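Fusby 双臂桌面操作项目 阶段进展报告（二）

报送：Falcão 基金项目办公室，Mirela Camargo
编制：Isirov 操作控制组，Tane Paewai
日期：2022年1月23日，星期日
范围：仿真阶段，右臂夹爪异常及其处理

一、本期概况

本期原计划完成餐桌整理任务的仿真验收，并把控制器移交给 Demley 的实机台架。因右臂在桌面附近反复出现未经指令的下压和穿透，验收暂停，移交推迟。左臂未发现同类问题。全部异常发生在仿真环境内，没有人员或设备受损。但触发异常的控制代码与实机版本相同，因此按安全事项处理，不作为一般仿真缺陷登记。

仿真工位： 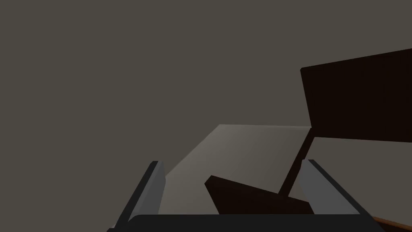
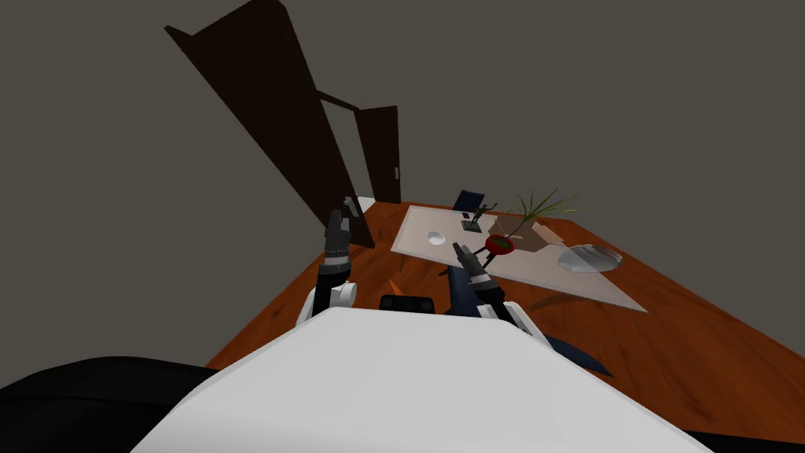 二、异常经过

异常最早出现在十二月的回归测试中。测试内容为餐桌整理的标准序列：双臂由待机位展开，右臂移至桌面上方预抓取位，夹爪张开，沿接近方向下降，闭合，提起，转移，释放。按设计，下降段应在距桌面设定间隙处减速，力估计超过阈值后立即停止并回退。

Jessie Cairns 在检查日志时发现，若干次运行的下降段没有减速记录，末端位置低于桌面高度，而任务状态仍标为“正常”。由于序列后半段的提起和转移照常执行，自动判分只比较物体的最终位置，这些运行大多被计为成功。换言之，该问题在此前的统计中是不可见的，上一期报告所列的成功率因此需要更正（见第六节）。

为确认异常能否复现，控制组固定控制器版本，只改变随机种子和物体初始位置，重新执行1,000次标准序列。其中57次触发了下压异常。57次中有2次在穿透后产生了很大的接触恢复力，右臂被弹开，肩关节速度超过软限位，运行由仿真器的数值保护终止，控制器自身的停机逻辑没有动作。

后一种情况是本报告的重点。在实机上不存在数值保护，同样的指令会由关节驱动器的硬件限流承担，后果取决于当时的姿态和桌面刚度，无法事先给出上界。

三、原因分析

分析由 Edivaldo Fontes 牵头，按指令侧、感知侧、仿真侧分别排查。结论是三个因素叠加，单独任何一个都不足以触发异常。

（一）坐标系更新延迟

躯干俯仰调整后，腕部相机到基座的变换由状态估计模块重新发布。控制器读取该变换时使用的是“最近可用值”，没有检查时间戳。在躯干仍在运动时开始下降，控制器所用的桌面高度来自上一姿态。误差沿接近方向分解后，大部分落在法向，直接表现为目标点低于桌面。

左臂使用同一段代码，但标准序列中左臂的下降总是在右臂完成之后开始，此时躯干已经静止，所以左臂没有触发。这是时序上的偶然，不能视为左臂安全的依据。

（二）力阈值在接触前被清零

夹爪闭合前有一步力传感器去偏。原实现中，去偏与下降段并行执行。若去偏窗口恰好覆盖首次接触，接触力被当作零点偏移扣除，之后的力读数偏低，阈值无法触发。日志中57次异常全部存在这一重叠，未触发异常的运行中也有一部分存在重叠，但变换误差较小，末端没有越过桌面。

（三）碰撞几何不完整

仿真模型中，桌垫只有外观几何，没有碰撞几何。指尖在到达桌面之前不产生任何接触反馈，接触事件比实际应有的时刻晚。此外，桌边座椅的碰撞体采用粗略包络，规划器对其边界的判断与外观模型不一致。后一点没有参与本次异常，但在排查中一并发现，已登记。

桌垫问题属于建模疏漏，修正后异常次数减少，但没有消失。因此不能把本次异常归因于仿真不真实。控制组最初曾有这一倾向，Huguette Joly 在内部评审中提出反对，要求在保留原模型的条件下先修控制器，再修模型，以免模型修正掩盖控制器缺陷。后续工作按此顺序进行。

四、安全影响评估

评估对象为计划移交给 Demley 的实机控制器。要点如下。

1. 停机逻辑依赖单一力信号。该信号在去偏窗口内无效，窗口内没有替代判据。评级：高。

2. 变换过期时控制器不报错，也不降速。评级：高。

3. 任务状态与末端实际位置之间没有一致性检查，异常运行可被标为正常。评级：中。

4. 软限位超限后，停机请求经由任务层转发，任务层阻塞时请求滞留。两次弹开事件中均观察到这一情况。评级：高。

5. 座椅等桌边物体的包络与外观不一致，可能导致手臂外侧的间隙不足。评级：中，待测。

在第1、2、4项关闭之前，不进行任何带电的实机下降动作。Demley 台架目前仅允许断开动力的接线检查和通信测试。该限制已书面通知台架负责人，并在控制器启动脚本中加入了锁定项，解除锁定需要控制组和台架双方签字。

五、已采取的措施

变换时间戳检查已加入。若变换早于设定时限，控制器拒绝进入下降段；若在下降途中过期，控制器减速至零并保持位置，等待更新。躯干运动与手臂下降之间增加了互锁，两臂同样适用。

力传感器去偏改为在预抓取位静止时执行，完成后才允许下降。去偏结果增加合理范围检查，超出范围则放弃本次抓取并回到待机位。这一改动使每个抓取周期变长，对任务总时长的影响可以接受。

停机请求改由底层控制循环直接处理，不再经过任务层。任务层仅接收停机后的状态通知。

增加独立的末端高度监视。该监视不使用相机变换，只用关节编码器和标定后的桌面平面计算，作为力信号之外的第二判据。两种判据任一触发即停机。

自动判分增加过程检查项：末端最低位置、最大接触力、最大关节速度。任何一项越限，无论物体最终位置是否正确，该次运行均计为失败。

桌垫的碰撞几何已在控制器修正完成之后补上。座椅的碰撞体正在重建，尚未合并。

六、对上期数据的更正

上一期报告中的成功率按旧判分规则计算，包含了末端越过桌面的运行，不应继续引用。原始日志已全部保留，正在按新规则重新判分。由于早期日志没有记录最大接触力，这部分运行只能检查末端位置和关节速度，重新判分的结果将单独列出，不与新数据合并。

请项目办公室在对外材料中暂时撤下该成功率。更正表将随下一期报告提交。

七、验证情况

控制器修正后，使用保留的原模型（桌垫无碰撞几何），对57次异常运行的种子和初始位置逐一重放。重放中末端均未越过桌面。其中16次由新的互锁或监视提前停止，任务未完成，按失败计；其余完成了全序列。

16次停止中，多数原因是变换更新间隔偏长，控制器在下降途中等待超时。行为符合设计，但说明状态估计模块的发布频率余量不足。此项不影响安全，影响任务效率，已转交状态估计负责人处理。

补充碰撞几何后的完整回归尚未开始，需等待座椅碰撞体合并，避免重复计算。故障注入测试已编写用例，包括：人为冻结变换、在去偏期间施加外力、阻塞任务层、断开单侧力传感器。前三类已能运行，第四类的注入接口仍在调试。

上述重放只覆盖已知的异常条件，不能代替完整回归，也不能作为解除实机锁定的依据。

八、进度与资源

仿真验收推迟至完整回归和故障注入测试全部完成之后。实机移交相应顺延。原定本期的双臂协同放置任务未开展，相关人力转入故障分析。

预算总额不变。计算资源用量高于计划，原因是重复执行标准序列以及重放，超出部分由组内从后续的参数扫描额度中调剂。实机台架的夹具采购不受影响，照常进行。

现存风险：

状态估计发布频率若不能提高，互锁停止会持续拉低完成率。备选方案是在下降前增加固定等待时间，已验证可行，但周期更长。

左臂虽已采用相同修正，但历史数据中缺少左臂在躯干运动时下降的样本，需要专门构造序列。目前左臂的结论仅来自代码审查。

实机桌面平面的标定精度尚未测量。末端高度监视的停机裕度依赖该精度，测量完成前裕度按保守值设置。

九、下一步工作

合并座椅碰撞体，随后执行完整回归，两臂分别统计。负责人：Edivaldo Fontes。

完成断开力传感器的故障注入接口，执行全部故障注入用例。负责人：Jessie Cairns。

构造左臂专用序列，覆盖躯干运动期间的下降请求。负责人：Tane Paewai。

对停机链路进行独立代码审查，审查人不得参与过本次修改。负责人：Huguette Joly。

在 Demley 台架上以断电方式测量桌面平面，并给出标定误差。由台架方执行，控制组提供测量步骤。

十、需项目办公室确认的事项

1. 同意仿真验收和实机移交顺延，新的日期在完整回归结束后另行提出。

2. 同意将过程检查项写入验收标准，替代仅以物体最终位置判定的原条款。

3. 同意计算资源在科目内调剂。

4. 指定一名联系人接收停机链路的审查意见，审查意见将不经控制组修改直接送达。

附件清单：异常运行日志索引；控制器修改记录；故障注入用例表；台架锁定通知副本。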